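Candden社区收纳月五月启动 旧篮子换新用法 报名已开

供媒体即时发布

Candden讯——家里东西越堆越多,抽屉关不上,玄关一地杂物。这个五月,家居收纳品牌Hilwood联合Candden社区中心,推出“收纳月”系列活动。整月开放,免费参加,现场可借篮子回家试用。

主办方准备了2000只编织篮供居民借用。借期17天,到期归还,喜欢的可以按会员价留下。不收押金,登记姓名、电话和门牌号就行。

“很多人买收纳用品是先买再想,买回来尺寸不对,又多一件杂物。”活动负责人Noelia Pastor说,“我们想倒过来做。先拿回家摆两个星期,摆得顺手再说。”

活动起因是去年冬天Hilwood做的一次入户走访。走访记录里提得最多的不是柜子不够,是小件没有固定的位置:钥匙、电池、充电线、孩子的积木。晚上收进去,第二天又散在桌上。Pastor的团队据此定下今年的主题,“一物一篮,先分后收”。

做法不复杂。桌面清空一块,按用途分,不按大小分。每类给一个敞口容器,不加盖。加盖的东西三天以后就没人开了,走访里这句话听了很多遍。 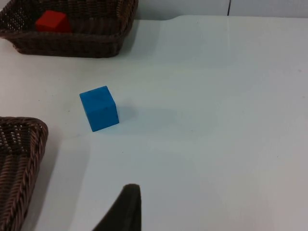

小件分篮:红色方块已入篮,蓝色方块还在桌面上。

关于篮子

借用的篮子由Segura工坊供货,手工编制,分深浅两种色。深色耐脏,适合玄关和厨房;浅色放卧室、书房。每只篮底缝有布标,写着编号和借出日期,请勿拆下,归还时要核对。

Segura工坊主理人Begoña Villalobos介绍,编织篮透气,放洋葱土豆、毛巾帽子都可以,但不建议长期放在潮湿的浴室。日常清洁用软毛刷顺着纹路刷,再用拧干的布擦一遍,通风处阴干。不要暴晒,不要泡水。边口如果松了,拿回来修,借用期内修补免费。

“边口最吃力,提、拖、磕都在那里。”Villalobos说,“挑篮子先摸边,再看底。底要平,放在桌上不晃。”

她提醒居民,旧篮子也别急着扔。活动期间每周三下午设修补台,自带篮子即可,先到先修,每人限两只。断条较多的当天修不完,留下名字电话,下周三来取。

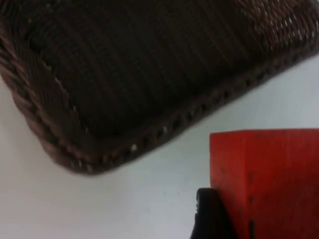
深棕色编织篮,粗边呈绳状盘绕。

活动安排

整月活动分成四块,可以只来一块,也可以全来。

借篮登记:社区中心一楼前厅,上午十点到下午六点。每户限借8只,尺寸可混搭。带小推车的话会方便些。

收纳小课:每周三晚七点,二楼阅览室,每场一个小时。第一场讲玄关,第二场讲厨房台面,第三场讲儿童玩具,第四场讲换季衣物。座位有限需提前报名,报了名来不了请打个电话,把位子让给候补的邻居。

修补台:每周三下午两点到五点,前厅右手边。

旧物交换:最后一个周末全天。只收干净、完好、能用的家居小件,不收大家具、不收电器、不收床品。当天没换出去的由物主自己带走,现场不代存。

儿童玩具那场报名的最多,开放登记当天就过半了。课上会讲怎么让孩子自己收。讲师的建议是篮子放低,种类别多,三四岁的孩子先从两只篮子练起,一只放这一种,一只放那一种,熟了再往上加。颜色比文字标签好认。收错了也不用马上纠正,第二天一起重分一次,当个游戏玩就行了。

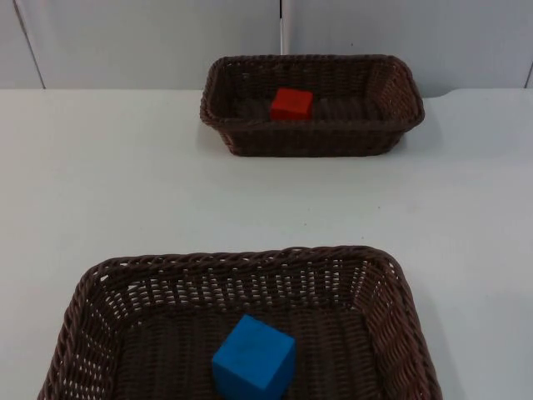 家长常问要不要买成套的,Pastor的回答是不用。“大小差一点没关系,能并排放下就行。关键是位置不要变。今天在柜子里明天在窗台,大人都找不到,何况孩子。”

配套手册同步发放,名为《先分后收》,由Wasik设计室编排,首印3000册,前厅自取,每户一册。手册里有玄关、厨房、书桌、儿童角几种常见布局,附一张可以剪下来的尺寸对照表,量好家里的柜深再来挑篮子,省得来回跑。手册后半本是空白格子页,用来记每只篮子里放了什么,两周以后回头看,哪只一直是满的,哪只根本没有动过,一翻便知。电子版稍后会在社区中心网页上放出,文件较大,建议用无线网络下载。

Wasik设计室在编排时刻意把字号放大,考虑到不少读者是老年居民。插图用线稿,不套色,方便复印。有需要大字单页的,前厅可以另外打印,跟工作人员说一声。

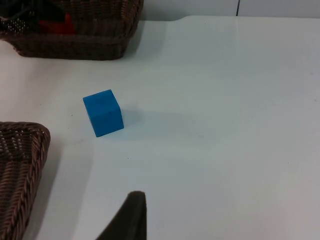
交通与停车

社区中心后门有少量车位,活动期间优先留给行动不便的居民和修补台送篮的车辆。其他人建议步行或坐公交,车站就在正门对面。自行车停在侧墙的车架,别堵住坡道。

归还说明

归还时间同借篮时间,中午不休息。篮子请先清空、擦干净再送回。有破损照实说就好,正常使用的磨损不收费,遗失按成本价赔付。想留下的直接在前厅付款,凭借条享会员价,现金、刷卡都可以。逾期没还的,工作人员会先电话提醒,请注意接听。

回收上来的篮子统一由Segura工坊检查清洁,六月起转入社区中心的常设借用架,之后居民随时可以借,规则另行公布。借用架摆在哪一层还在商量,定了再通知大家。

关于Hilwood

Hilwood从事家居收纳用品的设计与销售,产品包括编织篮、布盒、抽屉隔板及挂架,并定期与社区合作开设收纳课程。

关于Segura工坊

Segura工坊以手工编织为主业,承接家用篮具的制作和修补,也为学校和社区提供编织体验课,可按需定制尺寸。

媒体联络

采访、索取手册样本或高清图片,请联系Hilwood传播部Noelia Pastor。修补台拍摄请提前一天说明,以便安排位置,每次限两家媒体进场。编织工艺方面的问题,由Begoña Villalobos统一答复,周三下午她在修补台,不方便接电话,请改约其他时间在联系。

课程报名请到前厅填表,或致电社区中心总机转活动组。以上时间如有调正,以前厅公告为准。

(完)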